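Part 3: Setting up the Grastine worm bin

If you've come straight here from the unpacking section, well done, the dull bit is over. If you skipped the unpacking section (I would have), please go back and check that you've got the drain tap and its two rubber washers, as they travel in a paper bag taped under the lid and I have personally thrown that bag away once. It took me a week to get another tap.

I'm writing this for the three-tray Grastine, the one most of us on the Molefe allotments have ended up with. The older two-tray version goes together the same way, you just stop sooner.

3.1 Choosing the spot

1. Pick somewhere shaded for the hottest part of the day. Worms will put up with a lot but they won't put up with being baked.

2. Make sure the ground is level. I use a paving slab. Bare soil is fine until it rains for a fortnight and the front legs sink, and then all the liquid collects at the wrong end and the tap does nothing.

3. Leave enough room to get a watering can or a jug under the tap. Measure it with the actual jug! I set mine up beautifully against the shed and then found that the only thing I could get under the tap was a soup bowl.

4. Keep it near the kitchen door if you can. Mine was at the far end of the garden for the first winter and I fed those worms far less often than I should have.

Note: a balcony is fine, and so is a garage or a porch. Sheds are fine as well provided the door gets opened now and then. My sister keeps hers in a utility room and says there's no smell, and I've been in there and I'd agree with her, more or less.

3.2 Fitting the base and the tap

1. Turn the base upside down on something soft, an old towel or the grass.

2. Push the four legs into the corner sockets. They are stiff. Give each one a good thump with the heel of your hand until it stops moving. Don't use a hammer, the plastic round the socket splits and the split runs straight up into the base.

3. Put one washer on the outside of the tap, push the threaded end through the hole, then put the second washer on from the inside and do up the nut.

4. Tighten by hand until it feels snug, then a quarter turn more. That's plenty.

5. Turn the whole thing the right way up, close the tap and pour in a litre of water. Leave it for 12 minutes or so while you make a cup of tea.

6. If there's a drip, undo the nut, check that neither washer has folded over, and try again. In my experience it's nearly always a folded washer.

7. Open the tap, let the water out, and leave the base to dry.

Caution: don't be tempted to seal the tap with silicone. You'll want it off at least once a year for cleaning, and picking old silicone out of a thread with a cocktail stick is a miserable way to spend an afternoon.

3.3 The bedding

Bedding is where most people go wrong, me included. The worms need something damp and fluffy to live in before they need any food at all, and a brand new bin with a handful of worms and a heap of potato peelings in it is going to be a horrible place within days.

The bin comes with one block of compressed coir. It's enough to start a single tray but only just, so I always bulk it out with torn-up cardboard. Egg boxes are best. Toilet roll middles are good too. Avoid anything shiny or with plastic tape on it.

1. Put the coir block in a bucket and pour on warm water. The wrapper tells you how much, and I'd start with a bit less than it says.

2. Wait. It swells up slowly and then all at once, so use a bigger bucket than you think you need.

3. Break up any hard lumps with your fingers. The middle of the block is usually still dry, so pull it right apart.

4. Tear up your cardboard, soak it, wring it out, and mix it through the coir.

5. Take a handful and squeeze. You want a drop or two of water between your fingers. If it runs down your wrist it's too wet, so add dry cardboard. If nothing comes out at all, add a splash more water.

6. Mix in a couple of handfuls of garden soil or old compost. Worms need a bit of grit to grind their food up.

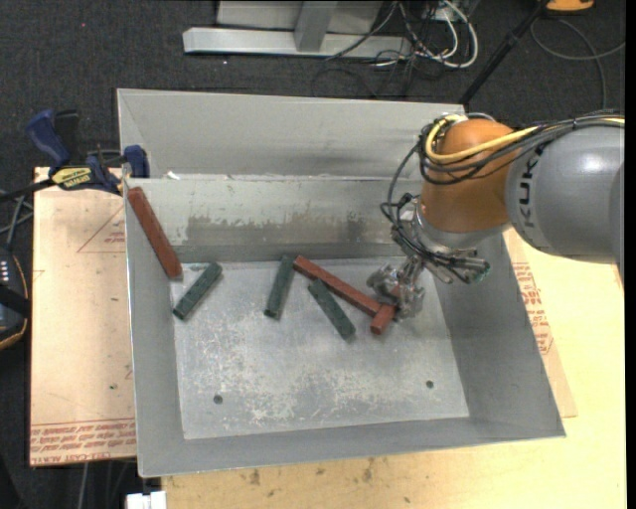

7. Line the bottom of the first tray with a single sheet of damp newspaper, to stop the bedding dropping through the holes before it has settled.

8. Tip the bedding in on top and spread it out loosely. Don't press it down. You're after a depth of about 7 centimetres.

9. Sit the tray on the base and leave it overnight with the lid on.

Note: if you're using coir from somewhere else (I've bought the Sesita bricks from the garden centre and they were perfectly good), check that it's the plain sort with no plant feed added. Feed is salty and worms hate it.

3.4 Adding the worms

Order your worms to arrive after the bedding is ready. They'll cope with a day in their bag somewhere cool but it's a bit mean. You want tiger worms or a composting mix. The big pinkish ones you dig up in the garden are a different sort altogether and they'll only try to leave.

I get mine from Ondirano, mostly out of habit. Any decent supplier will do.

1. Lift the lid and make a shallow dip in the middle of the bedding.

2. Empty the bag into the dip, including whatever they've been packed in.

3. Leave the lid off for half an hour in daylight. They don't like light and will head down into the bedding by themselves. It's very satisfying to watch.

4. Once most of them have gone under, cover the surface with the moisture mat or a few sheets of damp newspaper and put the lid on.

5. Don't feed them yet! Give them three days to settle in.

Some will go for a wander in the first week. You'll find them up under the lid and you may find a few in the base. Pick them up and pop them back. If you have loads of them climbing the sides every night, try leaving the lid off indoors with a lamp on over the bin for a couple of evenings. That sorted mine out.

Caution: if children are helping, and they'll want to, get them to wash their hands properly afterwards, and cover any cuts before they start.

3.5 The first few feeds

Start small. I mean really small, a coffee mug of chopped scraps and then nothing until they've made a good dent in it. In the first couple of months there aren't enough worms, or enough of the tiny things that soften the food up for them, to deal with a family's worth of peelings.

1. Chop everything to the size of a postage stamp or smaller.

2. Lift one corner of the mat and bury the food just under the bedding.

3. Put the mat back, and the lid.

4. Next time use the next corner along. Working your way round means you can see at a glance how they got on with the last lot.

Things mine love: banana skins, melon, tea leaves, cooked pumpkin, anything squashy from the bottom of the salad drawer. Things they leave: onion, lots of citrus, and oddly enough celery. Things that must stay out completely: meat, fish, cheese, anything oily, and dog or cat mess.

Every time you feed, throw in a handful of torn cardboard as well. If you remember one thing out of this whole guide I'd like it to be the cardboard. It soaks up the wet, it lets air in and it stops the smell.

Once a month, sprinkle on a tablespoon of crushed eggshell or garden lime. Not the builder's kind of lime, please, that will kill the lot.

3.6 When to add the second tray

Wait until the first tray is full to the ridge on the inside. When I set up a bin in spring I usually get there by September, but I've known it take the best part of a year.

1. Take off the mat and level the surface of the first tray.

2. Set the second tray straight on top so that its base touches the material below. If there's a gap, the worms can't climb up.

3. Put a thin layer of fresh damp bedding in the new tray.

4. Add food to the new tray only. Stop feeding the old one.

5. Mat on, lid on.

They move up in their own time. After a couple of months most of them should be upstairs and the bottom tray should look dark and crumbly.

Note: the trays do look as if they'll go on any way round, but there's a small arrow moulded on one side of each. Line the arrows up. If they don't match, the tray sits a little proud and you get flies.

3.7 Draining the liquid

Open the tap every week or two, even if you think there's nothing in there. Worms that fall into a full base will drown. I mix what comes out with ten parts water and give it to the ornamental pots. I don't put it on salad or anything I'm going to eat raw.

If the tap is blocked, it's usually a worm or a bit of coir. A length of soft garden wire poked gently up the spout will clear it. Ayanda Cele on the plot by the gate leaves hers open all the time with a jar underneath, and that works very well too as long as you remember to empty the jar.

Cold weather, flies and harvesting are all in Part 4.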